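Category: Software / Control and Planning / Two-Arm Systems

Mirnon Planner
Perception, motion planning and task control for mobile two-arm robots

Mirnon is the planning and control software supplied by Vávra for robots that work with soft household goods. It receives images from the head and wrist cameras, maintains a record of the objects within reach, and issues coordinated movements to both arms. It is offered to research departments, care providers and equipment manufacturers under the terms set out below.

The present release, Mirnon 2, replaces all earlier versions. Customers holding a valid support agreement may upgrade without charge.

Purpose

Most planning software is written for rigid objects whose shape is known in advance. Cushions, towels and bedding do not meet that condition. A cushion picked up by one corner sags and turns, and its outline as seen from the head camera may bear little relation to its outline on the floor. Mirnon therefore treats the shape of a soft object as an estimate, which is revised each time a new image is received. The grasp, the path of the arm and the choice of arm are all reviewed against that estimate while the movement is under way.

The software is intended for use in furnished rooms. It does not require the floor to be cleared or the furniture to be placed in fixed positions.

Object Record and Arm Assignment

The head camera provides the general view from which the object record is built. Each item is entered with its position, its approximate extent and its present condition: resting, held or unknown. An item that is held is removed from the list of items available to the other arm, unless the operator has permitted a shared grasp. Large furniture is entered as an obstacle, and the planner keeps a set distance between it and every link of the arm.

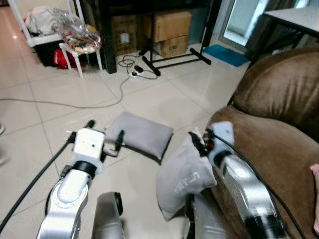

Saturnino Nieto has asked whether the record can be corrected by hand while a task is running, as his department had found this impossible in the earlier version and had been obliged to stop both arms whenever an object was wrongly entered. In the present release an operator may amend, merge or delete an entry at any time. The arm concerned pauses until the amendment is accepted; the other arm continues unless its own path is affected.

Arm assignment follows three considerations, in this order: the reach of each arm, the distance to the nearest obstacle, and the number of movements needed to complete the task. The order may be changed in the settings file. Where one arm is already holding an item, the planner may direct the free arm towards a second item, or may reserve it to support the first. Sites that prefer one rule at all times can fix the choice under "Assignment policy".

Wrist View

Each wrist camera is treated as a separate source with its own calibration. As the gripper approaches an object, the planner gradually gives greater weight to the wrist view and less to the head view. This change is continuous, and there is no fixed distance at which one camera takes over from the other.

The wrist view is also used to observe the work of the opposite arm. A corner pinched by one gripper is often hidden from the head camera by the object itself or by the forearm, yet may be clearly visible from the other wrist. Mirnon compares the available views and records the best estimate of the grasp point, together with a measure of confidence. If confidence falls below the level set by the operator, the arm holds its position and requests a further image before proceeding.

Parts of the robot that appear in its own wrist view are masked before the image is processed. Masks are supplied for the grippers on the supported list. For other models, the customer may prepare a mask with the Rinduria calibration tool, included with every licence.

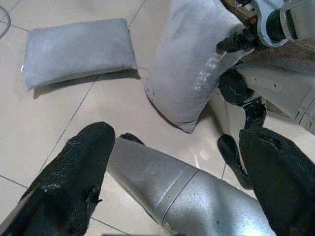
One reader of the preliminary version of this page objected that masks prepared in this way soon become inaccurate, because flexible fingertips wear and are replaced. The objection is a fair one. Rinduria now includes a short checking routine, to be run after any change of fingertips, which compares the stored mask with a new image and reports the difference. It does not alter the mask without the operator's consent.

Recording and Review

Every session may be recorded in full. The record contains the camera images, joint positions, gripper commands and planner decisions, all held against a common clock. The review screen allows the head and wrist views to be examined side by side, with the object record for the same moment displayed beneath them. The standard licence stores up to 3000 sessions; older sessions may be exported to the customer's own storage before removal.

Recordings made inside private homes should be handled in accordance with the law of the country concerned. Faces and documents may be obscured on export.

Requirements

Mirnon runs on a Linux computer connected to the robot by cable. A wireless connection is sufficient for the review screen but is not supported for control. The robot must provide joint position readings from both arms and a hardware stop within reach of the operator. The software stop provided in Mirnon is not a substitute for the hardware stop.

Licensing and Support

Licences are issued for each robot and are valid for one year. Educational institutions may apply for reduced terms. Installation guidance is provided by the Wikow office, which also accepts requests for additional gripper models. Such requests should include drawings of the gripper and a set of sample images from the wrist camera.

Page last revised: 19 February 2022

Related items
Rinduria Calibration Tool
Mirnon Review Screen: Operator's Guide
Supported Arms and Grippers
Release Notes, January
Vávra Support Agreements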